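Maksymiv Finish

The Maksymiv finish is a glossy coating for wooden furniture associated with the town of Mositz. It is built up from thin layers of clear varnish over a reddish-brown stain, each layer being rubbed smooth before the next is applied. The method takes its name from the Maksymiv workshop, which employed 33 finishers at its height.

Tables treated in this manner were sold mainly through dealers in Indmont and Bemthorpe. The workshop's surviving order book lists 3143 pieces, of which nearly 45 percent were kitchen and dining tables. Chairs and cabinets make up most of the remainder.

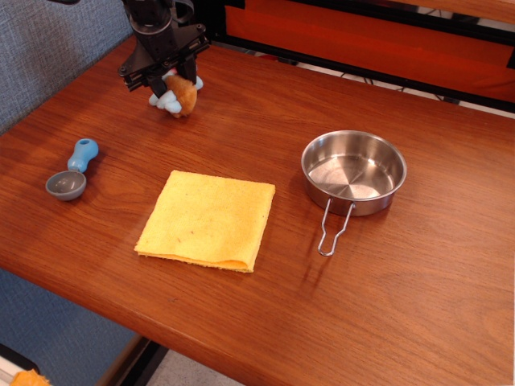 How is the finish cleaned?
It is wiped along the grain with a soft, slightly damp cloth and then dried with a second cloth. Scouring powders dull the top layer and are not used.

Repair is normally limited to the upper 2 layers. Shallow scratches are filled with matching varnish and leveled once the varnish has hardened. Deeper damage requires the stain to be renewed, and the color of the new area may differ from the old for several years. The Mositz town museum holds a collection of workshop tools and sample boards, and it opens its finishing room to visitors each January.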